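The Waltstead Long Basket

Home / Baskets and Trays / Woven / Waltstead Long

I've been selling baskets out of the Wastport shop for a good while now and the Waltstead is the one I end up talking about the most, usually while somebody is standing at the counter with an armful of tea towels and a bread loaf wondering what to put it all in. So I thought it was time it had a proper page of its own instead of two lines under "other woven bits".

It's a long rectangular wicker basket with rounded corners and sides that flare out as they come up. Big enough to be useful, low enough that you can see what you've put in it! I've got one on the bench at home that started out as a fruit basket and is now the place where the mail, the sunnies, the dog lead and every pen in the house go to live. My partner calls it the harbour because everything washes up in it. Fair enough.

What I like about it

The rim, mostly. It's a thick braid that runs the whole way round the opening, twisted on the diagonal so it looks a bit like rope, and it gives you something decent to grab. I'm fussy about rims. A thin one bites into your fingers as soon as you load the thing up with oranges, and this one doesn't.

Then there's the colour, which moves around a fair bit. You get golden tan in some places, a warmer orange-brown in others, and some properly dark brown bands as well, all in the same basket. I had a customer bring one back once wanting "a more even one" and I had to tell her there wasn't a more even one in the stack. She kept it in the end and has since bought another for the bathroom.

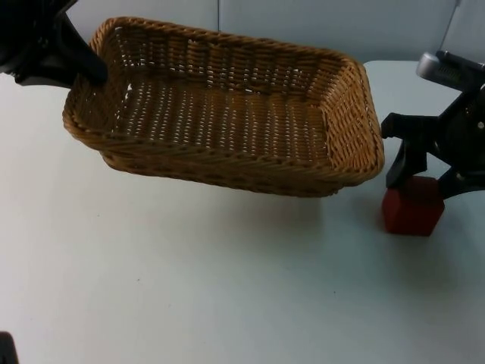
The Waltstead Long, tilted to show the braided rim and the woven floor.

The weave changes as you go round, too. The floor is done in long ribs with rows of tiny openings between them, so crumbs and grit will find their way through (put it on something you don't mind wiping). The end wall has a tight herringbone sort of look to it and the long wall is in upright bands. You'll find the odd bigger gap near the bottom corners, where the walls and the floor come together. Every one I've unpacked has had a few. If you're planning to keep small things in it, buttons or screws or Lego heads, pop a cloth or a liner in first.

What people use it for

Bread on the table is the obvious one. A couple of baguettes laid lengthwise look lovely, and if you've got a crowd over you can fill it with rolls and just pass it down. I also know of Waltsteads holding rolled hand towels, seed packets, remote controls, nappies and cream on a change table, and one very spoilt cat.

Evanthia Tzanetos has a row of them on the open shelves at her café, with the serviettes and cutlery in one and the takeaway lids in the next. She went through a few plastic tubs before that and they all went a funny colour. Her baskets have darkened a touch over the years, but I reckon they look better for it.

They're good for gifts as well. Jam, crackers, a bit of cheese, a tea towel folded underneath and you're done. If you want it wrapped, the flared sides mean you'll need more cellophane than you think, so cut it generously! I keep a roll behind the counter and I'm happy to do it for you if you're coming in to pick up.

What I wouldn't use it for

Wet stuff. Please don't put a pot plant straight in it and water the plant. Use a saucer or a waterproof liner. I wouldn't leave it outside over winter either, and I'd keep it out of a steamy laundry unless there's a window open.

It isn't a firewood basket. I get asked this every March when the nights start cooling off, and the answer is still the Spanos, which is deeper, heavier and has proper handles. Kindling in the Waltstead is fine. Logs, no.

Looking after it

Give it a go over with a soft dry brush every now and then, or the brush end of the vacuum on low. An old toothbrush is good for getting down into the braid. If something sticky has happened, use a cloth wrung out in warm water with a drop of dish soap, then stand the basket on its side somewhere airy until it's dry all the way through. Keep it away from the heater while it dries or it'll go brittle and start to tick and creak at you.

If a strand pops up, don't pull it. Snip it close with nail scissors, or tuck the end back under its neighbour if it's long enough. Apostolos Katsaros does repairs for us on anything worse than that, and he's patient with old baskets in a way that I am not. Drop it at the shop with your number on a bit of paper and I'll pass it along.

Liners

The Itel liner is washed cotton and comes in oatmeal or navy. It ties at the corners and folds over the rim, though I'll admit I leave mine off most of the time so I can see the braid. Cold wash, line dry, iron it if you're that sort of person. The liner is sold separately.

Ordering

The basket is $60 and the Itel liner is $11. If you're after 4 or more baskets for a shop, a wedding or a café, send me a note before you order and I'll sort out a better price, plus I'll check what's on the shelf so you're not left waiting on the last one. Postage gets worked out at checkout. They don't squash, so it goes by box size and not by weight, and two will nest together in the one box for the same postage as a single.

Pick-up from Wastport is free. Come round the side if the front door's shut, I'm often out the back unpacking and I can't hear a thing from there.

Change of mind is fine as long as the basket's unused and still has its tag on. If it turns up damaged, email me a photo and I'll fix it up with a replacement or your money back, whichever you'd like.

Page updated February 3, 2024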